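# Lirkik 手持夹爪对比试用结果出炉，Rollard 软垫版十月开放申请

**供媒体及合作伙伴使用，可直接转载**

先把大家最关心的放前面：我们 Lirkik 这一轮手持夹爪的对比试用做完了，Rollard 软垫版从十月起接受试用申请，首批 108 套，学校实验室和小团队都可以报名！

写这篇稿子的人就是跟完整轮试用的人，所以我就用"我"来写了，市场部的同事看过，说行，那就这样发（他们改了标题，我原来那个太长）。

事情要从春天说起。当时我们手上有两种夹爪，一种是自己做的 Rollard，连杆结构，指面内侧贴带棱的软垫；另一种是合作方 Cho 送来的细指款，指尖又窄又长。两边的工程师都觉得自己的好用，开会开了好几轮，谁也没说服谁。后来我说，别争了，找点难夹的东西，大家轮流上手，夹完再谈。

什么东西难夹？布。方块、瓶子、盒子这些，两种夹爪都没什么悬念，第一天下午就试得差不多了。布就完全是另一回事，它会塌，会滑，会跟着手指一起跑，你以为捏住了一层，提起来一看是三层，或者干脆什么也没有。做数据采集的朋友应该都懂这种心情。

所以这一轮我们定了 17 个动作，绝大多数都跟软的东西有关：捏住一个角提起来，把叠好的布摊开，把摊开的布对折，两只夹爪一起拉平，从一堆里只抽一件，等等。每个动作都让 4 位操作员分别做，操作员里既有天天用夹爪的老手，也有入职没多久、连握法都要现学的新同事。我特意要求有新手，老手用什么都顺，光看他们看不出差别。

场地我们也没用实验台，选的是有地毯、有窗户、普通人家那种样子的房间。早上和傍晚光线差得很多，腕部相机的曝光一会儿亮一会儿暗，这正是我想看的。实验台上的灯太好了，好得不像真的会有人住在那里。

下面说结果，我尽量说得直白一点。

**软垫还是细指？**

夹厚一点、有绒的布，Rollard 的软垫明显舒服。棱纹咬得住，不用使多大劲，提起来中途掉落的情况很少。新手尤其喜欢，有一位试完第一组就问我能不能后面都用这只（不能，要轮换的呀）。
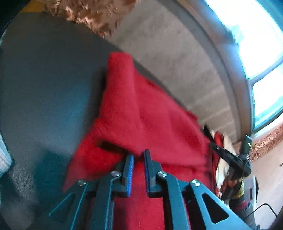
但是到了薄布上，尤其是要从一叠里只捏最上面那一层，Cho 的细指就赢回来了。它能从边缘伸进去，软垫版的指面宽，一夹往往连下面那层也带上了。我们自己的工程师看录像的时候脸色不太好看，不过还是老老实实记进了表格。我觉得这份对比能发出来，就是因为两边都愿意认输。

**手感和疲劳**

这一块是我没想到会有这么多意见的。刚开始大家都在聊夹得住夹不住，到第三天，意见表上写得最多的变成了"手酸"。Rollard 的连杆行程长，好处是开合的力道很细腻，坏处是反复做同一个动作，食指会累。我们中途换了一版回弹轻一些的弹簧，之后的反馈好了不少，正式试用的 108 套用的都是新弹簧。

还有握把的直径，手小的同事觉得粗，手大的同事觉得刚好。这个暂时没有两全的办法，我们会随箱附一个可拆的薄套，拆掉以后细一圈。不够优雅，但是能用。

**相机**

两只夹爪都装了同样的广角相机，镜头朝着指尖的方向。我们比的是安装角度，一档偏平，一档偏低头。偏平的那一档能看到更多环境，定位稳；偏低头的那一档指尖附近看得更清楚，可是画面里布占得太满的时候，定位容易飘。布嘛，颜色又单一，纹理又少，跟踪算法最怕这个。最后默认角度选了偏平的，另一档保留，拧一颗螺丝就能换过去，螺丝刀我们也放进箱子里了。

逆光也单独说一句。窗户进到画面里的时候，自动曝光会把暗色桌面压得很黑，指尖跟着一起糊掉。现在的固件里加了一个选项，可以只按画面下半部分来测光，开了以后好很多。这个选项默认是关的，请记得自己打开！

**控制器和同步**

双手操作时，左右两路数据要对齐。我们拿两种控制器来比，一种是之前一直在用的盒子，一种是 Hustumora 项目里新做的小板。小板轻，可以别在腰上，线也短，走动的时候不绊脚。它的录制缓存一次能存 500 段，一个下午够用了，晚上统一导出就行。

老盒子也有它的好，接口多，出了问题容易查。所以我们没有停掉它，申请的时候可以二选一，表格里有一栏，不勾的话默认发小板。

**那到底推荐哪一套？**

问我的人很多，我的回答可能不太让人满意：看你夹什么。做衣物整理、毛毯、毛巾这类，我会选 Rollard 软垫版加小板；要做薄料分层或者很精细的捏取，Cho 的细指更合适。两家的接口这次已经统一，换指头不用换手柄，所以也可以两种都备着，我自己的工具箱里现在就是这样的。

也讲讲还没做好的地方吧，省得收到以后来问。软垫用久了会起毛屑，特别是夹过绒布之后，目前得手动清，拿胶带粘一粘最快。右手那只的指示灯有点亮，在暗的房间里会进到画面边上，下一批会换成暗一些的。说明书中文版已经写好，配图还在重画，首批用户先收到电子版。

**怎么申请**

申请十月开放，在 Lirkik 官网的试用页面填表即可，需要写清楚打算做什么任务、几个人用、单手还是双手。我们会优先考虑要做软物体操作的团队，也很欢迎以前没用过手持夹爪的人，你们的意见对我们特别有用，真的，这一轮最好的几条改进建议全是新手提的。

试用期内夹爪、相机和控制器都不收费，来回运费我们承担。唯一的要求是结束时交一份意见表，长短随意，写"手酸"两个字也算，不过最好写一下是哪根手指酸。

17 个动作的完整说明和两种指头的对比表格会和申请页面同时上线，任何人都能下载，不需要报名。媒体朋友如果想来现场上手试，请通过官网的媒体联络页面预约，上午十点以后都可以，来之前说一声惯用哪只手，我们好提前把薄套装上或者拆掉。

**关于 Lirkik**

Lirkik 做手持式夹爪、腕部相机和配套的数据录制工具，用户主要是高校实验室和机器人初创团队。Rollard 是我们的夹爪产品线，Hustumora 是我们的便携控制器项目。细指款夹爪由合作方 Cho 设计并供货。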